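From the Workshop: January News
Posted in January by the newsletter desk
Print this page | E-mail this page

Quick one this month, the press is booked and we have a page to fill by 4 p.m. So. Leather night.

Moved. It's Saturday mornings now, 9:30, back room at Kosance Hall. The Idon Street room is gone, lease ran out, and the new people want it for storage. If you have a key to Idon Street please drop it through the slot at Kosance. No need to knock.

Bring your own needles if you have them. Two per person, blunt, the harness kind. We have a coffee can of spares but they are bent and someone keeps putting the sharp ones back in with the others. Please stop.

Thread. We are out of the brown and the black is going fast. Plenty of white. A big order went in to Pavell before the holidays and half of it came, the other half is "on its way" and has been for a month. Same with the edge dye. If you need a color for a gift, buy your own and we'll knock it off your dues, keep the reciept.

Beginners start on a card holder again. Flat pieces, straight lines, not much hide wasted if it goes wrong. Three pieces to cut, then mark, punch, glue, stitch. Most people get one done in 2 sessions. Some take one home and finish in front of the TV. Fine either way. 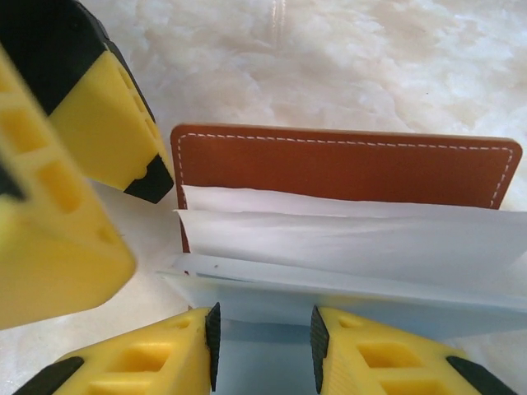 Tan leather with white stitching.

A few things that came up at the last session, writing them down so we can stop repeating them across the room:

Mark your stitch line before you glue. Before. Set the wing divider once and leave it alone, run all your edges, then put it down.

Cut thread at four times the length of the seam. Longer if the leather is thick. Running out an inch from the end is no fun and the join always shows.

Same needle first every hole. Left then right, or right then left, we don't care, but pick one. That's what makes the slant come out even.

Round the corners before you stitch and not after. We had two wallets chopped up this way in the fall, very sad.

Water on the edges, then the slicker, then wax. Go easy on the water.

Mallets: rubber ones or poly only, and use the stone slab. The folks upstairs at Kosance have been nice about it so far and we would like them to stay nice. No punching before 10.

Money. Dues are 30 for the season, same as last year. Box on the shelf by the door, put your name on the envelope, we had three blank ones last time and had to guess. The holiday table brought in 1,186 after the table fee. Best ever. Key fobs sold out by lunch and the belts hardly moved, so more fobs next time and maybe no belts. The money goes to a new cutting mat and a second lamp for the far end, wich everyone has been asking for.

The scrap bin is full to the top. Take some. Fu Leather says they will send another bag of offcuts in the spring and there is no room for it right now.

Parking is on the side street only. The lot belongs to the dentist and they do tow.

Next month: belt blanks, and a swap table if enough people bring tools. Tell us at the door.

Print this page | E-mail this page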